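Lecture 5: Gripper Width as a Control Signal
Instructor: Tarcísio Coutinho

Demonstrations are logged as wrist camera images, a 6-DoF tool pose and a scalar width w, the distance between the pad faces. The policy predicts the pose change and the next w. We treat w as a continuous target. A binary open/close label discards the approach phase and makes soft objects hard to handle.

Width is recovered from the images. The Farnotent tracker locates both fingers, fits a line to each pad face and returns the gap in finger units. A calibration pass, fully open then fully closed, maps that value to millimeters.

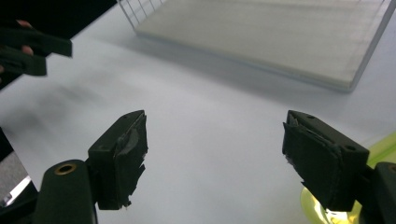
Pad wear enters the estimate directly. Torn foam moves the fitted edge, so w drifts between sessions while the pose stays correct. Recalibrate after any pad change and store the calibration with the episode, never in a global config file.

For two-handed tasks, run the tracker separately on each wrist stream. The other gripper may enter the view. Restrict the search to the lower half of the image and reject detections that jump more than 20 pixels between consecutive images.

Latency: images arrive late relative to pose. Estimate the offset per device by cross-correlation and shift before resampling. Okeke's loader does this if sync=True; the default is False.

Exercise (due Thu 7 June): the set on the course server has 2,241 episodes, of which 28 have a wrong calibration file. Find them from w alone. Submit code and a one-page note.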